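Rillmont, Jun 13, 2026: The Rillmont Community Centre has opened a personal care room for residents who need a place to wash, dry and brush their hair, following a renovation of the former craft store on the ground floor. The room is available free of charge to anyone living in the municipality and does not require a referral.

The room contains three basins, a row of wall mirrors set at both seated and standing height, and a long table where visitors may sit to have their hair brushed or styled. Work on the plumbing began in October and was carried out by Hettiarachchi, a local building firm. The flooring was replaced at the same time, and the doorway was widened to allow wheelchair access.

Imtiaz Sheikh, manager of the centre, said the service had been requested by residents over several years, in particular by older people living alone and by families in temporary housing.

"A number of our visitors find it difficult to raise their arms above the shoulder, and brushing their own hair has become a tiring job," Mr. Sheikh said. "They asked for somewhere they could sit down at a proper table with good light and have help if they wanted it. We are pleased to be able to offer that."

Each visitor will receive a hair care kit on the first visit, to be taken home and kept. The kit consists of a hairbrush, a wide-toothed comb, a small towel and a drawstring bag. The centre has ordered 165 kits for the first year. Brushes are not shared between visitors, and a replacement may be requested at the front desk when one is worn or damaged.

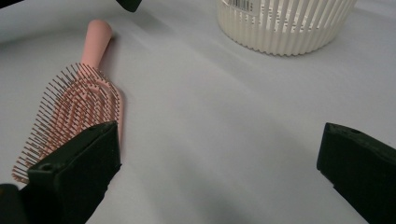 Vented paddle brushes were chosen for general use after a trial at the centre's seniors' lunch program. Participants were asked to try several styles at home and to return a short form with their comments. The vented style was preferred for drying, and most participants reported that the open back made it easier to remove loose hair. Bristles with rounded tips were favoured by those with a sensitive scalp. Visitors with very fine or tightly curled hair may ask for a different brush or comb at the time of their first appointment.

Teresa Górecki, a hairdresser with more than two decades of experience in the region, has been appointed to supervise the room. She will also lead a monthly session for family members and carers on washing and brushing another person's hair at home. The first session will cover detangling, which Ms. Górecki described as the subject on which she receives the most questions.

"Start at the ends, hold the hair above the knot, and work upward in short strokes," she said. "People are often in a hurry and begin at the crown, and that is where the pulling comes from."

Printed instructions on cleaning a brush are included in every kit. They advise removing hair from the bristles after each use, washing the head in warm water with a small amount of mild shampoo, and leaving the brush face down on a towel until it is dry.

Total attendance during the two-week trial opening was over 100. The centre will review opening hours at the end of the summer and may add a second evening if demand continues.

The personal care room is open Tuesday to Friday from 9 a.m. until mid-afternoon, with one evening session each week. Appointments are recommended for assisted washing and styling, and may be made in person or by telephone through the front desk. Residents who wish only to use the basins and mirrors may attend without an appointment. Children must be accompanied by an adult.

This website uses cookies to improve your visit. By continuing to browse, you agree to our use of cookies. Accept | Manage settings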